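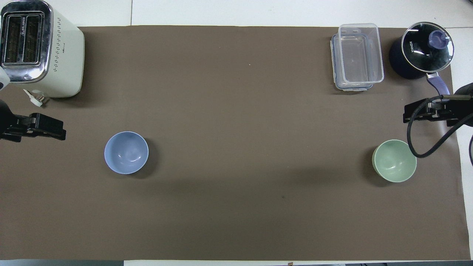

Breakfast task, student project, two arms – dropping the lid step?
Posted by skanuleck_team, 31 January 2026

We're a second-year group doing a two-arm project at college and our task is breakfast. The plan is to have one arm handle the toast side and the other handle the pot side, then both move things into bowls. Current layout has the toaster top left, the blue bowl in front of the left gripper and the green one by the right gripper, with the clear snap-lid container up near the pot. We have 102 recorded runs so far and want 179 before we train anything. The lid step on the container is eating all our time. Märta Strömberg, who supervises us, wants it kept in. Half the group wants it gone. What would you do?

brumer
Drop it. Snap tabs with flat parallel fingers is a project on its own. Start with the container already open and put it back in later if you have weeks left over.

haugland_b
Disagree with brumer. If your supervisor wants it in, keep it in, but record it as a separate task. Then a bad lid run doesn't spoil a good bowl run.
My bigger worry is the cable on the right arm. It hangs down in a loop over the side of the green bowl. Sooner or later it will drag the bowl, or the model will learn to expect a black line across the rim. Clip it back along the arm before you record any more.

skanuleck_team
The cable has been mentioned in our group as well. If we move it now, do the 102 runs still count?

haugland_b
I'd keep them but mark them. Train once with and once without and see.

pcollado
Baltasar Collado here, I help with the student teams at Grilteck. I wouldn't mix them at all. We did that last year with a moved lamp and lost most of January working out why one arm kept stopping short. Record again from zero. 102 sounds like a lot but it's a few afternoons.

brumer
A few afternoons for you, maybe. They have lectures.

pcollado
Fair. Then at least do a fresh batch before deciding.

tinbox
Is the brown paper staying? We used paper on our table and it crept every time an arm leaned on it. Tape all four edges, and mark where the bowls go in pencil on the underside of nothing – I mean lightly, on the paper, so the camera doesn't pick it up.

skanuleck_team
Staying, yes. The white top gave us glare. Will check the tape.

haugland_b
And vary the bowl positions. If blue is always left and green is always right at the same height on the table, you'll get a model that goes to a spot and doesn't look for a bowl.

brumer
Agree with that one. Swap them every 5 runs or so you'll forget.

skanuleck_team
OK. Plan for now: clip the cable, lid becomes its own task, swap the bowls, 2 people on every session so one can write notes. I'll ask Märta about starting the count again and post what she says.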